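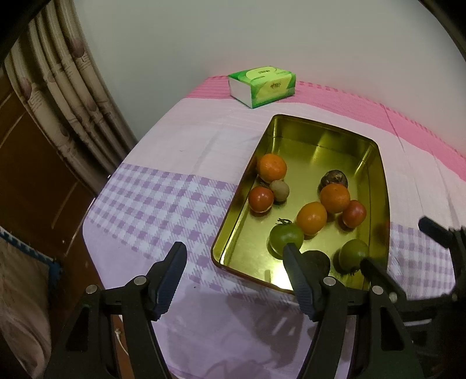

Mandarins, tomatoes and company in the gold tray.

Every November the Brilel newsletter runs a piece about how to keep fruit, and every November at least 7 of you write in to say we got the tomatoes wrong. So this year we are going straight to the tray.

The tray is the thing, after all. It is gold-colored, it is metal, and it is far too pleased with itself for something that holds produce. Put a mandarin in it and the mandarin looks like it has been awarded something. I have owned three fruit bowls in my life, all deep, and each of them had a layer at the bottom I preferred not to think about. A low tray has no bottom layer. You see everything you bought, including the thing you bought on a dare.

On mixing: yes, the household tray has green tomatoes in with the orange ones that aren't tomatoes and the red ones that are. Letters on this subject run hot. The Drurnuline Street camp holds that green tomatoes belong on a windowsill, alone, thinking about what they've done. The rest of us put them in with everybody else and turn them when we walk past. Both methods give you a tomato. If yours are still hard as doorknobs at the end of the week, slice them, flour them and fry them, and tell people that was the plan.

Leave the little stem on if it came with one. Mine come off in the bag anyway. 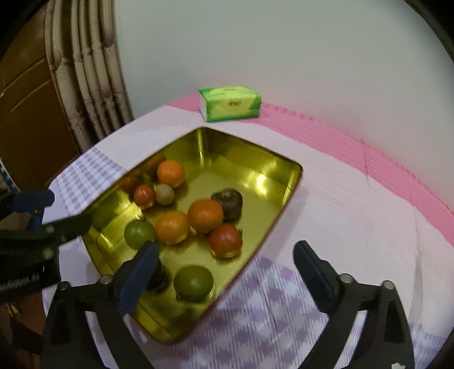
Brilel Home & Pantry Club

Mandarins do fine on a tray for a few days in a cool room. After that they go soft on the side that's been touching metal, so move them around a little, or put them in the fridge and forget them there like a normal person. Thin-skinned ones go first. Eat those standing up.

Kiwis are a matter of patience, and I don't have any. Press gently near the end. If it gives a little, it's ready. If it doesn't, leave it next to something ripe and find another hobby. Members have asked whether the fuzz should be washed. You can wash it. It will then be a damp kiwi.

Then there is the dark round one with the rough top. Each tray should have one piece of fruit that starts an argument, and I would like the mangosteen people and the passion fruit people to settle this among themselves before the potluck. I've heard taro as well, from a member who I suspect was only trying to be included. Whatever you've got, the test is the same: ask the person who sold it to you, and write it on the bag, which I have never once done.

Leave some space. A tray with a bare shiny patch looks generous, and a tray filled to the rim looks like you're expecting a siege. The bare patch is also where the keys end up, but that's a separate item and we ran it last spring.

Cleaning is a soft cloth, warm water and a drop of dish soap, dried right away. Skip the scouring pad. I used one on a similar tray, and it now has a matte area in the shape of my impatience. Tomato juice should be wiped up the same day if you care about the shine, and if you don't, you have more free time than I do.

The fall swap table is back at the Kalau Room, 5 to 7 in the evening. Bring trays, bowls, jars and anything with a lid that still has its lid. Last year we had 200 lids and a good deal less to put them on. Fruit is welcome too, provided you can say what it is.

Recipes for green tomatoes go in the Athumani box by the door. Relish recipes are full up until January, please.

Last updated: November

This site uses cookies to remember your newsletter preferences. By continuing to browse, you agree to our use of cookies. Accept | Manage settings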